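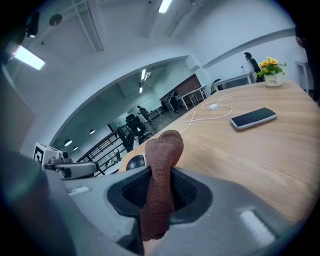
Phone on the table, August.

Notebook, edit room, August
Two-channel piece for Flenora, working title Iton

Started 9:40. Hok-lam already in, relinking the footage from the old drive. Six clips came up offline because the folder had been renamed on my laptop and nowhere else. Fixed by 10:15. Please keep the folder names as they are on the shared drive, even the ugly ones.

Where we are: the left channel is locked up to the starting blocks. The right channel isn't. The right channel is the crowd, or what we have of a crowd, and it still looks like filler next to the runner. We watched both side by side at full length and I had the same note as last week, that my eye goes left and stays there until the whistle.

Tried three things.

First, delayed the right channel by 19 frames so that the stands react late. On paper this is what happens in a real stadium if you sit far from the start. On the screens it just looks like a sync error. Hok-lam said so right away and I agree. Reverted.

Second, slowed the right channel to half speed from the second lap on. Better. The faces have time to be faces. The problem is the flags, which go soft and syrupy and pull the thing toward a sportswear ad. If we crop above the flags we lose the bottom third and the crop doesn't match the left channel. Left it in the timeline as version B, muted.

Third, cut the right channel to black for the whole back straight. No picture, only the sound of the stands. This was Hok-lam's idea and I was against it on the phone yesterday. Watched it twice. I'm now for it. The runner is alone on the left, the dark screen is beside her, and you hear people you can't see. When the picture comes back at the bend it has some weight. Need to check with Flenora whether a dark screen for that long is going to make visitors think the projector has failed. Their invigilators had that trouble with somebody's piece in the spring and ended up putting a note on the wall. I don't want a note on the wall.

Sound. The track at Shek is next to a bus depot and you can hear reversing beeps under nearly everything from the afternoon session. Notched out the main tone and it left a hollow place in the runner's breathing. Put the tone back, lowered the whole bed, and laid the morning atmosphere over it. Fine on the small speakers. Haven't heard it on anything big. The footsteps are still the real ones, recorded from the infield, and I'd like to keep it that way. Maltico offered to do foley and I said no for now.

The breathing is too loud in the last forty seconds. On headphones it's intimate and in a room it's going to be unpleasant. Pull it down and listen again on the day of the test install.

Lunch, then stills.

Went through the stills Maltico sent for the booklet. 1,831 files, no ratings, no order beyond the file number. Got as far as the end of the warm-up set. Most are the action pictures you'd expect, sharp, a foot in the air, background thrown out. They're good and they're wrong for this. The ones I flagged are the dull ones: the girl tying her hair, a coach reading the back of a water bottle, the lane numbers before the paint was touched up. Hok-lam flagged a different lot and we overlap on very few. Suggest we each make a final pick separately and only compare at the end.

Question that came up again while looking: how much does the booklet say about who the runner is? She's sixteen in the footage and she has a poster on her wall of an athlete she'd like to be, and that poster is in shot for a good part of the bedroom section. Flenora would like the poster explained in the text. I'd leave it alone. You can tell from the way she looks at it. Also there's the rights question on the poster, which I had hoped to avoid and now can't. Wrote to the agency at 2:30. If they say no, the bedroom section gets reframed from the second camera, which has her from behind and only a corner of the wall.

Color. Left channel graded through to the end of lap one. The track surface is going orange under the evening light and I've stopped fighting it. Right channel should sit cooler but not by much, they share a wall. Skin tones first, track second, sky wherever it lands. Hok-lam's monitor is reading greener than mine. Calibrate both before anything else tomorrow.

Exported a low-res pair at 4:50 for Flenora. File names end in _v6L and _v6R. The v5 pair has the wrong start on the right channel, please don't show that to anyone.

Install notes, from the call at 5:

Two projectors, both theirs, same model. Lamp hours are different so they won't match without work.
Wall is slightly wider than on the plan. Gap between the images can stay as drawn.
One bench. I asked for none. We settled on one, placed off center, nearer the right screen.
Playback box needs both files the exact same length down to the frame. Ours differ by one. Fix before the next export.
Door stays open during hours, so there will be light on the left image until late afternoon.

To do:
- trim one frame off the tail of the right channel
- ask Flenora about the black section
- breathing level, last forty seconds
- poster, wait for reply
- finish first pass of stills
- credits: spelling of every name at the Shek club, from their list and not from my notes

Left at 6:20. Version B is still in the timeline, don't delete it yet.

I. Fragkou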